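街区公共场所不当指控与歧视投诉援助项目
中期进展报告

提交单位:Kestevell 社区法律援助站
提交对象:Eichhorn 基金项目管理处
执笔:Benedetta Marras
审阅:Hannelore Teuber
日期:2020年7月4日

一、报告期内基本情况

本报告说明援助站自上次拨款到账以来的工作进展、支出和未完成事项。项目面向在商店、旅馆、车站等场所被无端指控偷窃、被要求搜包或被拒绝服务的居民,重点是未成年人及其家长。服务内容包括首次咨询、代写投诉信、陪同当事人与场所经营方会面,以及必要时转介执业律师。

报告期内接听热线并登记的来电共2724通。其中相当一部分与项目范围无关,主要是租房押金和噪音问题,接线员按规定转给相应窗口。属于项目范围的来电全部建立了个案卡,卡片格式沿用去年的版本,只增加了“是否涉及未成年人”一栏。

二、个案处理

正式立案的援助个案为20件。已结11件,其余仍在办理。已结个案中,多数以书面道歉或更正记录告终,少数由当事人主动撤回。撤回的原因多为家长不愿让孩子反复讲述经过,对此我们没有再作劝说,只保留材料并告知时效。

以下两件具有代表性,当事人均已同意在隐去姓名后写入报告。

第一件:一名中学生在 Koretti 商业街的文具店被店员指控藏匿商品,并被留在收银台后等候。家长到场后要求查看监控,店方起初拒绝。援助站致函店方,要求保存录像并说明扣留依据。第二次会面时店方出示了录像,承认指控没有根据,随后出具书面道歉,并把该学生的名字从店内“提醒名单”上删除。我们要求店方停用该名单,店方答复称需请示总部,目前没有收到进一步回复。

第二件:一名住客在旅馆大堂被另一名客人指称拿走手机,前台经理要求住客先打开背包。手机后来在指控人乘坐的出租车上找到。争议焦点是旅馆员工能否在没有任何依据的情况下要求住客开包。旅馆方面同意修改员工手册的相关段落,修改稿已发给我们征求意见。Torben Wegener 负责提意见,主要意见是手册应写明员工遇到客人之间的指控时应先分开双方并报告值班经理,不得自行检查物品。住客是否另行追究指控人的责任,由其本人与律师商定,不在本项目范围内。

三、与警方和场所经营方的沟通

我们与辖区警务联络员 Ottmar Seidel 会面,讨论此类报警的记录方式。目前的做法是,只要报警人没有明确使用歧视性语言,事件就按一般纠纷登记,事后很难再查到。我们建议在登记表上增加一个可选项,由当事人自述是否认为与肤色、口音或衣着有关。联络员表示登记表由上级统一制定,他可以转交建议,不能承诺结果。这一项进展慢于申请书中的计划,我们在此如实说明。

经营方方面,Koretti 商业街的商户协会同意把我们编写的一页说明发给会员。说明的内容是员工怀疑顾客偷窃时可以做什么、不可以做什么,附相关法条编号。部分商户认为措辞偏严,要求删去“不得阻拦未成年人联系家长”一句,我们没有同意。说明最终按原文发出。

四、培训与宣传

受聚集限制影响,原定的现场培训大部分改为线上。线上培训的参加者以学校社工和青少年中心工作人员为主,店员参加得很少。反馈表中提得最多的意见是案例太长、模拟对话太短,下一期已调整。

宣传册印制3000份,已发往图书馆、诊所和 Flumura 职业培训中心。另有土耳其语和阿拉伯语译文各一份,目前只有电子版。阿拉伯语译文第二页有一处热线时间写错,已更正并重新上传,旧版请各单位删除。

Reet Siliņa 负责的志愿接线员排班基本稳定。晚间时段仍缺人,尤其是能讲波兰语的接线员。缺人时段改用语音信箱,次日上午回电。

五、经费使用

人员、印刷和热线通信三项支出在预算之内。差旅费几乎没有动用,原因是会面大多改为电话或线上。律师转介费超出预算,超出部分来自旅馆一案的书面意见。我们申请将差旅费余额调剂至律师转介费,调剂申请表随本报告一并提交,请项目管理处批复。

设备费只用于购买接线耳机和一台打印机,发票编号见附表。

六、存在的问题

个案从立案到第一次与经营方会面的等待时间偏长。经营方常以负责人不在为由推迟,我们又没有强制手段。现在的办法是在第一封信里就写明答复期限,期满后抄送行业协会。这一做法刚开始使用,效果还需要观察。

第二个问题是录像保存。多数店铺的监控几天后自动覆盖,当事人往往在覆盖之后才来咨询。宣传册下一版会把“当天书面要求保存录像”移到封面内页的第一条。

第三个问题是未成年当事人的心理支持。援助站没有这方面的专业人员,目前依靠学校社工。学校放假期间这条渠道基本中断,需要另找合作单位。

七、下一步安排

1. 办理未结个案,旅馆员工手册的意见在收到第二稿后两周内答复。
2. 继续与 Koretti 商业街商户协会商谈停用“提醒名单”的问题。
3. 修订宣传册,补充录像保存和联系家长两部分内容。
4. 9月恢复小规模现场培训,地点仍为 Flumura 职业培训中心,是否如期举行视当时规定而定。
5. 与一家青少年心理咨询机构签订转介协议,草案已在双方手中。

请项目管理处就经费调剂一项先行答复,其余事项可在下次例会讨论。
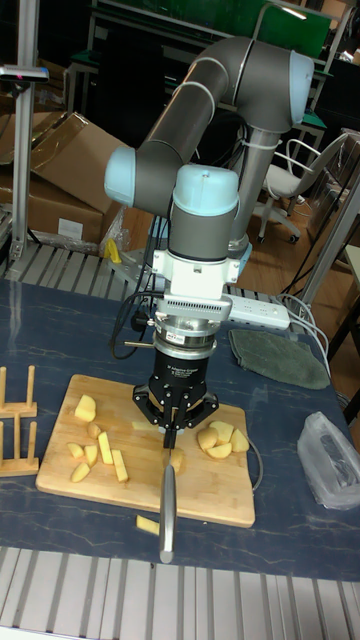
机械臂与夹爪,夹持厨刀,刀尖朝下。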